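Two-tier work table

From the Polville Household and Workshop Glossary
Last changed: 22/01/2019

A two-tier work table (also shelf table, double-deck bench, or packing table with under-shelf) is a piece of furniture with a flat top and a second flat surface fixed below it, between the legs. It is used in stockrooms, repair rooms, school workshops and small shipping rooms. The top is for the work of the moment, and the lower level is for the things which must stay near.

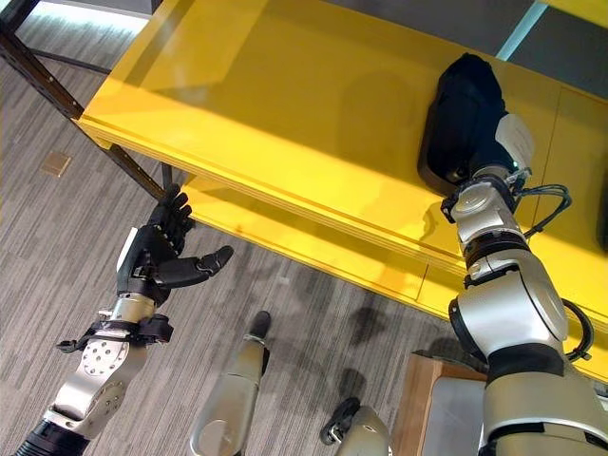
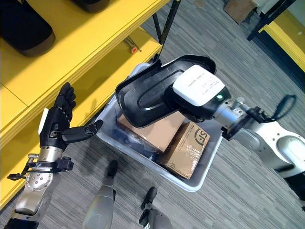
Yellow surfaces on two levels, with dark metal supports.

Name

In everyday speech the words table, bench and shelf are mixed freely. In this glossary, a table is called two-tier when the lower surface covers at least half of the area under the top. A narrow rail for the feet is not counted as a tier. When there are three or more levels the piece is normally called a shelving unit, also in cases where people work standing at the highest one.

Construction

The common form has a frame of steel tube or folded steel, painted black or gray, and two boards. The boards can be solid wood, plywood, particle board with a hard surface, or sheet metal. Plywood is preferred by many makers because the layers hold a screw well and the edge can be left open. Particle board is cheaper but must be closed at the edge, otherwise it takes up water and swells.

Legs are straight or set at an angle. Angled legs give a wider foot and make the table more steady against pushing from the side, but people hit their toes on them more often. A crossbar between two legs does a similar job and takes less floor. Long lower shelves are often made from two panels which meet at a seam. The seam should lie over a support, or the panels will bend by different amounts and small parts will fall through the gap.

Color

Strong yellow became usual for workshop tables in the Utau district, where the maker Pesonen sold a yellow model with dark legs for many years. The reason given in the old catalogs is practical - black tools, black cable and brown cardboard are quickly found on it. A glossy yellow top also has a weak side. It reflects ceiling lamps, and workers who read small labels all day often ask for a matte mat to put over it.

Use in packing and sorting

In a packing room the table is normally used together with bins on the floor. Goods are on the top or on the lower shelf, and are moved down into the bin one by one. Plastic bins of the half-clear type are liked for this work, as the contents can be partly seen from the side without lifting anything. A wide rim makes the bin easier to carry, and it also keeps the walls from bending outward when the bin is full.

Cardboard boxes that already have tape and a shipping label are put in the bin with the label up. Heavier boxes go first. Flat objects, such as trays, are laid over the boxes or stood along the wall of the bin. Soft pouches and shoes fill the corners. Small pointed tools should not be dropped in loose, because they go through thin cardboard and are hard to find again.

The lower shelf is the usual place for small tools and for items which have no decided place yet. This second use is the cause of most complaints about this type of table. The shelf lies in the shadow of the top, a standing person does not see the rear part, and things stay there for months. The Zondemach storage handbook advises to clear the lower level every August, when orders are few.

Sizes and trade

There is no common standard. The Pesonen price list has 8 variants, which differ in length and in the height of the lower shelf. Prices in the list go from 1,000 to 3,000, in local currency and without delivery. The cheaper variants come with the lower shelf in two panels, the others with one.

Care

The boards are wiped with a damp cloth and mild soap. Tape remains are removed with a plastic scraper - a metal blade leaves lines in the surface, and dirt collects in them. Screws in the frame should be tightened again after the first weeks of use, and after each time the table is moved to another room.

See also: Bench, folding; Bin, plastic; Cardboard box; Packing tape; Shelf, open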